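The Granau Kneading Trough – my favorite thing in the shop

I've been selling baking gear out of Vultdale for long enough to get picky, and I still get a little silly about this one. The Granau is a kneading trough, the old-fashioned kind, a long shallow wooden bowl with sloping sides that you mix in, knead in, and let your dough rest in. You can do a whole batch of bread in it without dirtying anything else, and if you've ever scraped dried dough out of a mixer bowl, a colander (don't ask) and two measuring cups on the same night, you know why I care!

I bought my first one for myself. I was making two loaves a week at the time on a cutting board that slid all over the counter, flour down the back of the stove, flour in the silverware drawer, flour in places I found months later. The trough fixed most of that. The sides catch the flour, the weight keeps it put, and you can lean right into the dough with your whole upper body. I bake more now because setting up is less of a project.

What you get

One Granau trough in beech, oiled but not varnished. One bench scraper with a curved edge that matches the inside of the trough (this matters more than you'd think, a straight scraper leaves a line of dough along the bottom every time). One small tin of Uller board oil, enough for the first year or so if you don't go crazy with it. And a linen cover, which I'll get to.

Price is $329 with everything. I know. It's a lot for a piece of wood with a dip in it. I went back and forth on stocking a cheaper one and I tried a couple, and they split on me, one of them right down the middle over the winter when the heat was on. The Granau is cut from a single thick piece and dried slowly before it's carved, and mine has been through several winters with nothing worse than a dark spot where I left a wet spoon.

Size, and will it fit

It's 20 inches long on the inside, which takes 1,000 grams of flour with room to fold. That's two good-sized loaves or one really big one. You can make a single small loaf in it too, you just work at one end. If your counter is shallow, turn it sideways and stand at the short end. I did that for a whole year in my old apartment and got used to it.

Measure your counter first, please, including the handles. I get returns from people who measured the bowl part only, and I hate it as much as they do.

Breaking it in

Wipe it down with warm water, let it dry overnight standing on its long edge, then rub in the Uller oil with a rag. Leave it until morning and wipe off whatever's still sitting on top. Do that one more time before your first dough. The first few batches may stick some. Mine did, and I was pretty grumpy about it, and then by the fourth or fifth loaf the surface had tightened up and the dough came away in one piece. Don't drown it in flour to get around the sticking, you'll only end up with dry bread.

After that I scrape it, wipe it, and stand it up. No soap unless something has gone wrong (butter, usually). Never the dishwasher. Never soaking in the sink, either – beech drinks water like crazy and then it warps.

The cover

The linen cover is made by Su, a tiny sewing outfit here in town, and it has a drawstring so it stays snug over the trough while your dough rests. I used plastic wrap for years and I was always fighting with it. With the linen I dampen the middle a little if the kitchen is dry, pull the string, and leave it alone. It goes in the wash with the dish towels. It will shrink a bit the first time, and Su cuts it large to allow for that.

For an overnight rise in the fridge I still move my dough into something with a lid. The trough is too long for my fridge and probably for yours, and wood in a cold damp fridge isn't happy anyway. Any plain lidded tub does the job. Oil the inside lightly, get the dough in there, and leave it plenty of space to grow, more than looks sensible.

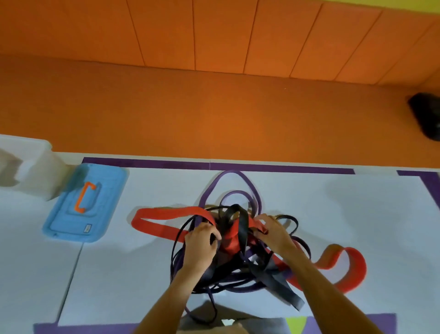 When you bring it back out in the morning, give it an hour on the counter before you shape it. Cold dough tears if you rush it, and I rush it all the time, so I'm speaking from experience. I set mine out at 7 a.m., have my coffee, feed the cat, and by the time I'm properly awake it's loose enough to handle. Shape it right in the trough with a dusting of rye flour, which sticks less than white.

Things I don't love

It's heavy. If you keep your baking stuff on a high shelf, this is going to annoy you. Mine lives on the counter full time with onions in it between bakes (I put a towel down first, otherwise you get onion bread, and I can't recommend that).

The handles are carved short, too. They look great but there isn't much to grab if your hands are floury. I've asked for longer ones. Maybe next batch!

And the color varies a lot. Some come pale, some come almost pink, and I can't pick one out for you from a stack in the back because they ship boxed. They all darken to the same warm brown eventually.

Ordering

I bring in 100 a year and they arrive in May. Right now there are still a few on the shelf, and once they're gone I'll put up a waiting list. Shipping is included anywhere in the lower 48. If you're close to Vultdale you can pick one up at the shop, and I'll throw in a scoop of my sourdough starter if you bring a jar. If yours cracks in the first year, send me a picture and I'll replace it. Spare scrapers, covers and Uller oil are all sold separately.

Last updated: May

Comments

breadandbuttons: Had mine since last spring and I love it. Question though, can I use walnut oil in place of the Uller? I'm almost out.

Shop reply: You can, just make sure it's the kind that dries, and skip it if anybody you feed has a nut allergy. The salad kind can go sticky on you.

twoloaves: The handles really are short. I wrap a dish towel around mine. Otherwise no complaints, and my counter is so much cleaner.

marshkitchen: Does it work for pizza dough? I do a big batch for the freezer every couple of weeks.

Shop reply: Yes! I do mine in it all the time. Mix and knead in the trough, then divide with the scraper right there. It's also nice for pasta if you like the well-in-the-flour method.

oldstove88: Mine came really pink and I almost sent it back. It's been a few months and now you'd never know.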